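Threads > Robotics > Bin picking

We use cookies to remember your reading settings. Accept / Manage

Grasp planning in a cluttered bin: notes on the Skondeo rewrite, by Clifford Vachon
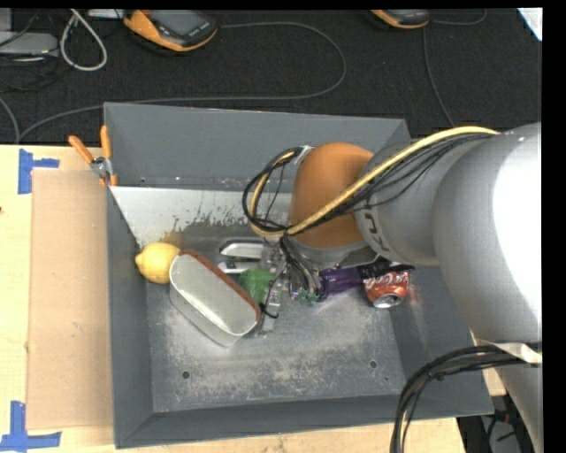

Last edited May 9, 2021

1/ A thread on the planner. Short version: we have taken the grasp scorer out of the motion planner and made it a separate process. It should have been separate from the start.

2/ Skondeo is our bin-picking stack. Grastus is the module inside it that proposes grasps. Until this spring Grastus also called the planner, checked its own proposals for collisions and kept its own copy of the bin model. Each of those was a source of bugs.

3/ The bin model was the worst of them. The walls slope. The old code treated them as vertical, which threw away reachable space near the rim and allowed finger poses near the floor that could not be reached. Both errors came out of the same four lines.

4/ The new model is a floor plane plus four wall planes, loaded from one file. Grastus reads it, the planner reads it, and neither is allowed to write to it. If you move the bin you rerun the calibration and both processes restart.

5/ Next, the fingers. With the gripper lying low and the fingers close to parallel with the floor, the part that hits things is seldom the fingertip. It is the wrist, or the cables. Our collision geometry had no cables in it at all.

6/ We do not model cables as cables. We put a padded capsule round the last joint and another along the link, and make them wide enough to cover the loops. Crude, and it costs us some valid grasps. It also plans in 12 ms, where the mesh version took 100.

7/ The padding is a parameter. Please do not set it to zero to make a demo work. I have read the logs.

8/ Perception. The object set has a lemon, an open tub, a soft green thing, something purple and a drinks can. I like this set because each item breaks a different assumption in the code.

9/ The tub is a container, so its centroid is empty air. Any scorer that aims for the middle of the segment will close on nothing. Grastus now samples along depth edges first and only falls back to the centroid if it finds none.

10/ The can has the opposite problem. It segments well, but the end is shiny and depth drops out there. We used to fill the hole by interpolation, which gave a smooth surface that did not exist. Now missing depth stays missing and the scorer marks it down.

11/ The green item has no stable shape, so matching against a stored model is pointless. It goes through the model-free path. Ghislain Poirier wrote that path and also wrote its tests, which is why it has tests.

12/ Dirt. The floor of the bin has white dust on it and the light side panel is streaked with grime. Background subtraction against a clean reference returned the streaks as objects. Very thin objects, very confidently.

13/ Two fixes were tried. A height threshold above the floor plane works on the dust but does nothing for the wall, as the streaks are on a different plane. Thresholding against the nearest of the five planes does both. That is the one we kept.

14/ The floor holes are masked by hand, in the bin file. I considered detecting them. They do not move.

15/ Interfaces. Grastus publishes a ranked list of at most 9 candidates. The planner walks down the list and takes the first one it can solve. It does not re-rank. If the ranking is bad I want to see that in the results, and a planner that quietly corrects it hides the fault.

16/ Each rejected candidate gets a reason code: unreachable, self-collision, wall, neighbour, timeout. "Neighbour" is the useful one in clutter. A run of those on one item usually means something else should be picked first.

17/ We have no proper ordering logic for that yet. At present the item gets a penalty for the next 2 cycles and the scorer moves on. Good enough for a small pile – I would not trust it on a full bin.

18/ Replay tool. Every cycle is saved as depth, segments, candidates, reason codes and the final trajectory. Li rewrote the viewer so you can step through candidates with the arrow keys. It has found more faults than the simulator has.

19/ One known fault remains. When the arm stops over the bin it hides part of the clutter, and the segmenter will split one object into two on either side of a cable. We mask the arm using joint state, but the mask lags. Timestamps, as usual.

20/ Firnside will be running the same build on their cell in June. Their bin is deeper, so the wall planes will get a fair test. The config format may change before then. If you have local edits to the bin file, send them to Ghislain and he will merge them by hand.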